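Category: Student Projects > Manipulation | 3 replies | 20 likes

Our class project with hand-held grippers, need opinions on the marker

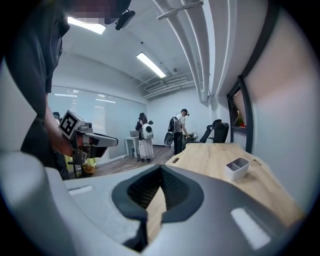 Project room, the gripper with the marker on top at left.

coelho_bench
Hello all. In our robotics course each team must record hand-held gripper demonstrations and then train a small policy on them. Our team is called Amia and there are 3 of us. The final report is in December. Until now we have 3832 recordings on the class drive, all teams together.

My question is about the marker. We put the square one on top of the gripper, near the hand. When the wrist turns inward, tracking jumps and the path has a step in it. Should I move the marker forward, or add a second one on the side? I prefer to move it, but my teammates do not agree.

trurnstead_lab
Add the second one. If you move the marker forward, your old recordings have a different offset and you must keep two calibrations. We did this last year and mixed them up for a week. Also check your ceiling lights. A glossy print under a long light panel goes white at some angles, and then the detector sees nothing. Print it on matte paper.

pelikan77
I don't agree with the second marker. Two markers means two poses which disagree a little, and a student team will spend all its time on the filter. First look at how people turn the wrist. In our club we told everyone to step to the other side of the desk, and most of the jumps went away – no new parts.

trurnstead_lab
Changing how people move is changing the data. The robot will not step to the other side of the desk. And averaging two poses is 20 lines of code, not a research topic.

coelho_bench
Thank you both. The print is glossy, so I will start from there. I will make one set with matte paper and one with the side marker, same task, same person, and compare the paths. The Dristatness team has the same problem with their gripper, so maybe we share the test. For the frosted glass I have no plan yet – does anybody know if the reflections in it matter for tracking?

Shares: 3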